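Brollevel Facilities Service Desk
Ticket 118 – Building access and door release
Category: Badge readers, main entrance and mezzanine
Priority: Medium
Status: Closed
Requested by: Anwara Munshi
Assigned to: Rafsan Khan

Issue as reported
Staff badges are rejected at the main entrance between 7:40 and 8:15 in the morning. The reader shows a red light and the door does not release. A second attempt is usually accepted. The mezzanine door is affected less often. Visitor badges issued through Biletura work at both doors.

First response
The reader log for the main entrance was exported and compared with the badge list. Of 58 rejected reads, 40 came from badges renewed in December. The remaining 18 came from older badges and were spread over the whole period. The reader was restarted and its firmware confirmed as current. The requester was asked to have affected staff note the time of each rejection and whether they had used the door the evening before.

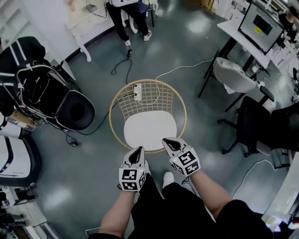 Anwara Munshi replied that the restart had made no difference, that nine people had been refused again the next morning, and that all of them had left through the mezzanine door the previous evening. She asked whether the two doors shared one controller, as the old Clellberg drawings suggested.

Second response
The drawings are out of date. Each door has had its own controller following the Bepari upgrade, and the two units exchange records overnight. An inspection of the settings found that the mezzanine unit was running 40 minutes behind the main unit. Its record exchange therefore began late and had not finished when the first staff arrived. Badges with a pending record were refused until the exchange was complete.

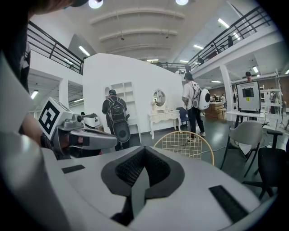
The clock on the mezzanine unit was corrected and both units were set to take their time from the same server. The exchange was then started by hand and ended without errors. Renewed badges were tested at both doors and accepted on the first attempt.

Follow-up
The requester confirmed that no rejections were reported over the following nine working days. The door plan has been updated, and the Clellberg drawings are marked as superseded. Staff who are still refused at either door should open a new ticket and include the badge number – a photograph of the badge is not needed.

Resolution code: Configuration, time setting
Closed by: Rafsan Khan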